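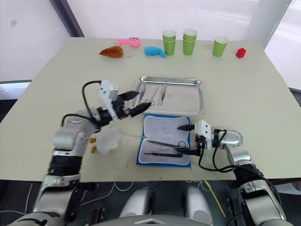

Plush toys and green paper cups along the back of the table.

The director of Patosberg asked me to come in the early afternoon, when the light in her kitchen is good and the neighbor's dog is asleep, and then she kept me until well past dinner. I had planned on an hour. I had also planned on asking mostly about the ending, and we got to the ending somewhere after the second pot of coffee, so if this piece wanders a bit, please blame the coffee and the very good plum cake that came with it.

Patosberg is her second feature, a slow and chilly horror film set in a ski hotel that has closed for the summer. It has no ghost in the usual sense. A night clerk hears the elevator arriving at a floor the hotel doesn't have, and for a long stretch of the movie that is more or less the whole story. "People kept asking me when the monster shows up," she says. "I would tell them, well, it's the elevator, you've been listening to it since the first scene. And they'd nod very kindly and ask me again."

The first cut ran 143 minutes, and she still talks about it the way some people talk about a house they used to live in. Her distributor, Dornera, wanted it a good deal shorter. "They were polite, I want to be fair to them. They sent flowers with the notes! But there were more than 160 notes, and a lot of them were the same note, which was 'does she need to walk down this hallway again.' And yes, she does. That's the film. She walks down the hallway until you start to hate the carpet."

In the end she gave up a subplot about the hotel's owner and kept every hallway. I told her I thought that was the right trade, although I do miss the owner a little in the middle section, where the clerk has nobody to be angry at over the phone. She laughed and cut me another slice. "I miss him too. He had a wonderful coat."

We talked for a long while about sound, which is where the movie really gets under your skin. The elevator was recorded in an old apartment building in Brovach, a few streets from where she grew up, and she rode it up and down for most of a night with the sound recordist and a thermos. "It had this sigh when it stopped, like an old man sitting down. I knew that sigh from when I was small. My aunt lived on the top floor, and I always took the stairs." Was she afraid of it? "Terrified. I'm still not fond of it. I took the stairs again when we were done."

Her first film, Lobo, was a werewolf picture made so cheaply that the wolf appears for all of 15 seconds, mostly from behind. It played to half-empty rooms and then found its people at midnight shows, where they howl along. She went to one last December, sat in the back row and didn't tell anyone who she was. "The seat was broken and the man beside me was eating soup," she says, "and it was the happiest I have ever been in a movie theater." The two films hardly seem to come from the same person - one is all teeth and running, the other barely raises its voice - but she sees them as close cousins. Both are about someone who works nights and isn't believed in the morning.

As for the ending, she won't explain it, and I did try. The clerk finally steps into the elevator, the doors close, and we stay on the lobby for longer than is comfortable. "I know what floor she goes to," she says. "I wrote it on a card and gave it to the actress, and she put it in her shoe."

She is writing something new, a comedy, or so she claims. It takes place entirely in a dentist's waiting room.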